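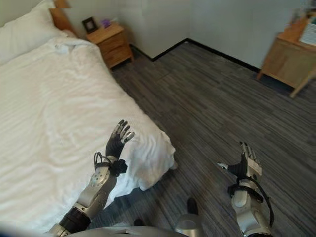 Vilja Nieminen 在试讲以后对我说,她觉得铺床这件事不需要讲二十五分钟,她家里的被子每天早上只是拉一下,客人也没有意见。我请她把这句话留给我,我想用它来开始。

(慢一点说。先问好,再说这句话。)

各位下午好。我叫 Muthu Rajan,在 Lundlow 旅舍负责客房。今天是2023年8月14日,星期一,谢谢大家在星期一下午还愿意来听床和被子。我的中文是在工作中学的,如果哪个词用得不对,请在休息的时候告诉我。

我同意 Vilja 的一半意见。自己家里的床,拉一下就可以。旅舍的床有一点不同,因为客人进门以后,第一眼看的常常是床,然后才是窗户和桌子。被子皱着,被角从床边垂下来,客人会想,这张床是不是已经有人睡过。床单也许刚刚换过,可是客人不知道。

(这里停一下,喝水。)

我先讲我们的房间,这样后面的话比较容易懂。

房间不大。一张床,床头柜在床头旁边,靠着墙。对面是浅色木头的桌子。地上是深灰色的方块地毯,一块一块拼起来的,纹路的方向也不一样。这种地毯很耐脏,对打扫的人来说,有好处也有坏处。好处是鞋印不明显。坏处是白色的线头和棉絮很明显,铺完床以后一定要再看一次地面。Thirumalai Alva 的习惯是先吸地再铺床,我的习惯是先铺床再吸地。我们为这个顺序谈了很久,现在的规定是先铺床。被子一抖,棉絮就掉下来了,先吸的地等于没有吸。

床头柜上的东西,我们原则上不移动位置。相框、纸巾、客人的眼镜,擦灰的时候拿起来,擦完放回原处。住一个晚上的客人不太在意,住两个星期的客人很在意。

(如果时间不够,床头柜这一段可以不讲。)

第二部分,被子。

我们用的被子是200乘200厘米的,被套也是200乘200厘米的。很多人问过我,被套要不要比被芯大一点。供应商 Dorik 的人来送货的时候也和我谈过这个问题。我的经验是,同样大小最好铺。被套大了,被芯在里面会滑,早上起来上面是空的,下面是一团。被套小了,四个角鼓起来,怎么拍都不平。但是新的纯棉被套洗了以后会缩,所以第一次洗以后请量一次,把数字写在标签旁边。我们用洗不掉的笔,写得很小。

套被套的方法,我们试过三种。

第一种是翻面法。把被套里面朝外,两只手伸进去,抓住最远的两个角,再隔着布抓住被芯的两个角,然后翻过来,抖几下。一个人可以做,大概大家都会。个子不高的同事觉得辛苦,因为要把手举得很高。

第二种是卷的方法。被套反过来铺在床上,被芯放在上面,从床头卷到床尾,再从开口翻出来。这个方法好看,录像里很受欢迎。我们在实际工作中用得少,床上要先有一块完全空的地方,卷的时候如果歪了一点,最后就歪很多。

第三种是两个人做,一个人拿角,一个人拉。最快,被子也最平。困难在于排班,上午不是每个时候都有两个人在同一层楼。

Krishnamoorthy Poojary 是一直用第一种方法的人。他让我在这里补充一句:抖被子之前要先看一下床头柜,他有一次把一杯水抖到了地上。杯子没有破。

(可以笑。以前讲到这里有人笑。)

第三部分,角和边。这部分我讲得细一些,请大家忍耐。

被子铺好以后,我先看靠近床头的那一边。它应该和枕头的下边差不多平行,留出一个手掌的距离。然后看两侧垂下来的长度。两侧一样长,床就显得正。一侧长一侧短,即使表面没有皱纹,也显得乱。最后看床尾的两个角。角如果垂到地毯上,会脏,也会绊脚。我们的做法是把角往里折一次,用手掌压住,再松开。

压的时候请用手掌的整个面,从中间向外面推。不要用手指尖去拉。手指尖拉出来的皱纹是一条一条的,很细,过一会儿又回来了。手掌推出来的皱纹会走到边上去,在边上就容易处理了。

白色的被套还有一个特点,就是光从侧面来的时候皱纹最清楚。中午看很平,傍晚开了床头灯再看,又不平了。所以检查的人最好站在床尾看一次,再蹲下来看一次,眼睛和床面差不多高。蹲下来这个动作是 Chandrasekhar Murthy 教我的。我一开始觉得太严格,现在我自己也这样做。

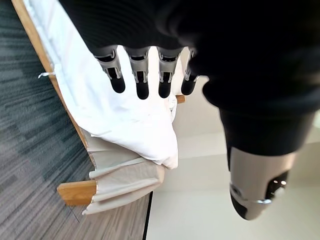 床单的标签应该放在哪一头?放在床尾的左边,四张床单都这样放,铺的人摸到标签就知道方向,不用把整张床单打开来看。

标签的事情我再多说几句。很多人买了新床单就把标签剪掉,因为觉得它露出来不好看。我建议留着。露在外面的话,用手指塞到床垫下面就好了。有标签的床单,叠的时候也方便,标签朝外,放进柜子里一看就知道是哪一种尺寸。如果标签已经掉了,可以在同一个位置缝一小段白色的线或者带子,长度够手指摸到就可以,不要太长,太长会在洗衣机里打结。

床架是木头的房间,还要注意一件事。白布搭在木头边上的地方容易勾丝。我们在三月检查了一次,发现坏掉的床单里,很多是在同样的高度有小洞。后来同事用细砂纸把木头的边磨圆了一点,每个房间都磨了。这个工作不难,但是磨完要用湿布擦两次,木粉留在上面,白床单会变黄。

(这里把砂纸拿出来给大家看。放在右边口袋。)

然后是颜色。纯白和米白请分开叠、分开放。单独看一块米白的布,会觉得它是白的。把它放在纯白的下面,马上就看出来不一样。客人掀开白被子,看到下面的布偏黄一点,有的人会觉得是旧的,或者没有洗干净。我们有过这样的留言,其实那块布本来就是那个颜色。现在我们的规定是,同一张床上要么全部纯白,要么上下的颜色差别大一些,让人看得出来是有意这样配的。

第四部分,记录。

我知道很多人不喜欢记录,我也不喜欢。可是没有记录,大家只能凭印象谈。从三月开始,我们请每个铺床的同事在一张表上写房号、用哪种方法、检查的时候要不要重铺。表格是 Namboodiri 旅馆给我们的,我们删了一半的栏目,他们的表太长了。

到上个星期,一共记了1,046次铺床,其中109次在检查的时候重铺。重铺的原因写得最多的是两侧不一样长。其次是被芯在角上成了一团。皱纹排在后面,这和我原来想的不同,我原来以为大家的问题都在皱纹上。

(念数字的时候请慢一点。写在白板上:1,046 和 109。)

知道这个以后,我们改了培训的顺序。以前第一天教怎么把表面弄平,现在第一天教怎么对齐。新同事站在床尾,先找被子的中线,再找床的中线,把两条线放在一起。中线怎么找?被套对折的时候会留下一条折痕,熨得不太彻底的话,那条折痕正好可以用。负责熨烫的同事听到这里有一点不高兴,我向她道歉了。

第五部分,枕头,短一点。

枕套的开口朝哪一边,每家旅舍都有自己的说法。我们朝墙,不朝门。Brenine 培训班的老师教的是朝下,我也觉得可以。重要的是一家旅舍里面要一样。枕头拍松以后,放下去就不要再碰中间了,要调整位置就扶着两个短边。有木头床头板的床,枕头可以稍微离开床头板一点,让人看得到一窄条木头。这只是我个人的喜好,不写进规定。

(如果还有时间,请一位听众上来铺一次。被芯在讲台后面的袋子里,被套是反过来叠的,不用再翻。)

示范的时候要提醒三件事:手表先摘下来;先看床头柜;站在床尾开始。请那位听众用自己平时的方法做一遍,我不说话。做完以后我们一起看两侧的长度,我再用手掌推一次,大家比较一下。

回到 Vilja 说的话。她说客人没有意见。我后来问她,客人如果有意见,会不会当面说。她想了一下,说在她家里大概不会。我的客人也常常不当面说,他们写在离店的卡片上,或者下次住别的地方。所以我请同事在离开房间以前站在门口看一眼,就看五秒钟,像刚刚拿到钥匙的人那样看。

提问时间十分钟。可能会被问到的问题,我先准备在下面。

关于洗涤温度:我不负责洗衣房,请他们写信给我,我转给洗衣房的同事。

关于被子的填充物:我们两种都有,羽绒的容易抖开,化纤的容易对齐角。过敏的客人用化纤的。

关于铺一张床要多长时间:不要给数字。上次给了数字,后来有人拿这个数字去要求自己的员工。可以说,新同事的前两个星期不看时间。

关于床尾巾:我们已经不用了。客人把它放在椅子上或者地上,每次都要洗,洗了又没有人用。

讲完以后请把白板擦掉,砂纸收回来,被套和被芯分开装,下午四点以前还给二楼。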